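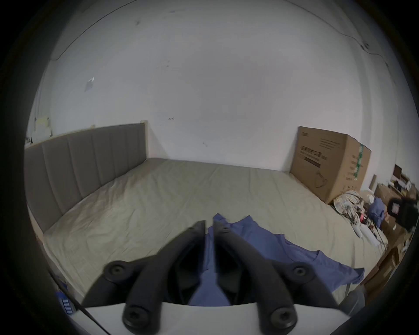

Progress report to the Delić Fund: supported lodging at Zindport
March
Prepared by Jasmina Nedeljković, Programme Office, Lellau Housing Association

Search this site Enter keyword Go

The grant supports short-stay lodging for people leaving hospital who cannot yet return to their own homes. During the period under review, 61 people stayed at the Zindport house, for a combined total of 657 nights. The house has 19 rooms, of which seven remained closed while the heating pipes on the upper floor were replaced.

Referrals continue to come mainly from the discharge team at Jallemden. Eirini Psarras took over as referrals lead in January and has shortened the application form to two pages. The team has asked whether late afternoon arrivals could be accepted. We have agreed to this until 7 p.m., subject to review at the end of the next quarter.

Spending on staff is within budget. Spending on bedding and laundry is slightly above the agreed figure, owing to a price increase by the supplier, and we propose to meet the difference from the furnishings line. No change to the total award is requested.

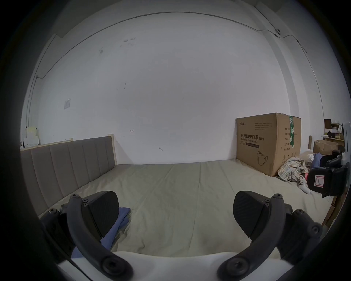

Bed with beige-khaki sheet.

Two matters were raised at the last monitoring visit. The first, the lack of a written procedure for lost keys, has been dealt with. The second, the condition of the rear access ramp, is still open. Marin Petkov has obtained one quotation and is waiting for another; the work cannot be ordered until both have been compared under our purchasing rules.

Guests are invited to complete a short form before departure. Comments on the staff were favourable. Several guests asked for a later breakfast, and Eleni Hoxha will trial this from next month.

The upper floor is expected to reopen before the next report, which will include revised occupancy targets and a statement of spending to date.

We use cookies to improve your visit. Accept Manage settings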